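Sim cell keeps clipping the box lid on the carry

korby_bench
Got my Stideder sim cell mostly tuned this weekend and I'm loving it! One snag: carrying the mug over the box, the planner cuts the corner and I log a lid contact in 3 runs out of 110. Grip force is fine. Do I raise the waypoint or slow the arm?

Prosser
Raise it. Speed won't fix a bad path. Mine sits 323 mm above the table and I've never touched it since.

dronia_fan
Disagree a bit. I'd check the gripper's tool offset first. If it's still set to the flange, the planner has no clue how far the mug hangs down, and a higher waypoint just hides that.

Prosser
Fair, but he'd see it at pick too.

dronia_fan
Not if he taught the pick by hand!

korby_bench
Guilty, I taught it by hand. Offset was all zeros, oops. Fixed that, left the waypoint alone, and I'm queuing 800 runs tonight. Will post the log Friday. So much fun, this stuff.

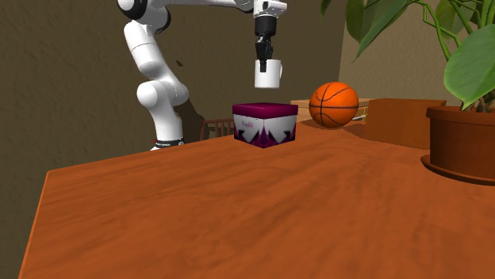
Mug on the carry, box underneath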